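Notes from the kitchen data, August 4, 2024

We spent most of July collecting demonstrations for the dishwasher task at Busgate. The target was 934 usable episodes, and we have them. I want to write down how the collection went while I still remember it, mainly for the people at Lillness who will be doing the same job in a different kitchen.

Each episode is one dish moved between the counter and the rack. The operator drives the arm by hand control, the cameras record, and the episode gets saved or thrown out right after it ends. We used 2 views, one at the wrist and one fixed beside the workspace. Flemero, our logging tool, writes both streams and the joint positions into a single folder.

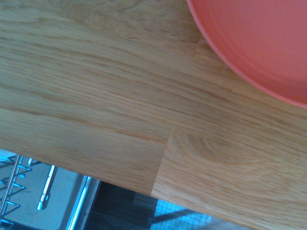 The wrist view took the longest to get right. At first we kept only episodes where the dish was centered at the start, and the trained policy did badly whenever it wasn't. So we changed the rule and let the operator start from anywhere within reach. A start with only the curve of the red dish in the upper corner and the wire rack down at the lower left is a good one to have, and we should have recorded more of them in the first week. The counter also has a lot of grain in it, and I would like the model to see plenty of bare wood and learn to ignore it.

Lighting was the other problem. The window is strong, and the back counter goes almost white when the sun is on it. We thought about closing the blinds all the way and decided against it. A kitchen has sun in it. We recorded in both conditions and put the light level in the episode notes.

Plates were harder than mugs. The rim is shallow, so one finger has to come down past the edge while the other stays over the plate, and there isn't much room for error in height. Operators needed practice before their plate episodes were worth keeping. We threw out 70 episodes for bad grasps alone, and most of those were plates.

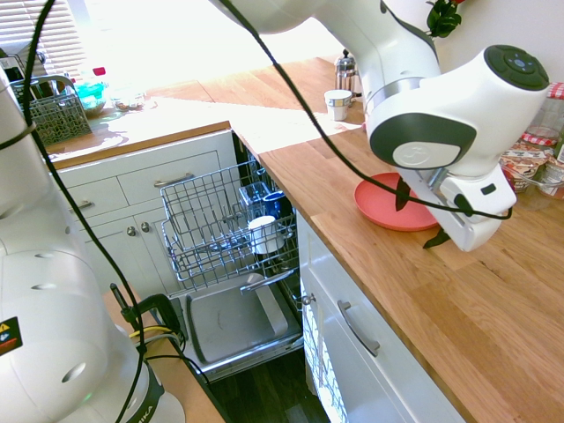 ## What I would change

- Write the reject rules before the first episode. We wrote ours after 3 days and had to go back through everything.
- Leave the jars and tubs on the counter. A cleared counter gives cleaner video and a worse data set.
- Check the cable before each episode. If it hangs in front of the dish, the fixed view loses part of what you need.
- Label the failures too. Kiều, the next training run, will use them.

The episode list and the reject rules are in the project folder. I still have to fix the time stamps on the first batch, and I'll post again when that's finished.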